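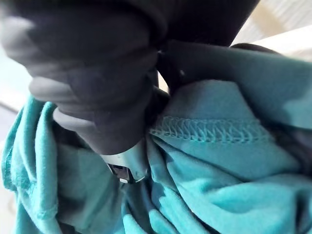
About Paron

Paron is a small company that helps towns and counties run their local elections, and we've been at it long enough that some of the clerks we started out with have since retired (and still send us cards, which we love!). Samuele Villa opened our first office above a print shop in Holer, where the two of us on staff shared one desk and a telephone that only worked if you held the cord a certain way. Today there are 10 of us, and we serve 70 city and county offices, most of them in places you could drive across before your coffee gets cold.

What We Do

We print and proof ballots, train poll workers, and put together the plain-language voter guides that land in your mailbox before a city council or school board race. If your town has a measure on the ballot that runs on for a page and a half, there's a fair chance one of us has read it out loud at the kitchen table, more than once, looking for a missing comma.

Our scheduling program is called Brastudix, and it keeps track of who is working at which polling place, who can speak a second language with voters, and who has asked for the early shift. Last season it covered 305 polling places. Clerks tell us they like that they can still print the whole thing out and tape it to the wall, and we have no plans to take that away from them.
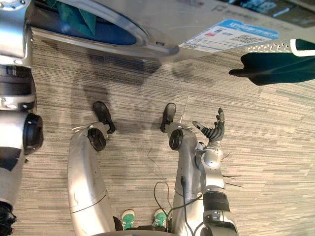
Do you work for candidates or campaigns?

We work only for the public offices that run elections, and we turn down jobs from candidates, parties, and ballot measure groups. Everyone here also agrees to stay out of local races in the places we serve, lawn signs included.

Come See Us

Our main office is now on Zuccaro Street in Holer, and the door is open from 8 a.m. until 5 p.m. Poll worker classes start up again in February, so if you've ever thought about helping out in your own town, please ask your clerk's office for a sign-up form, or stop by and we'll walk you through it.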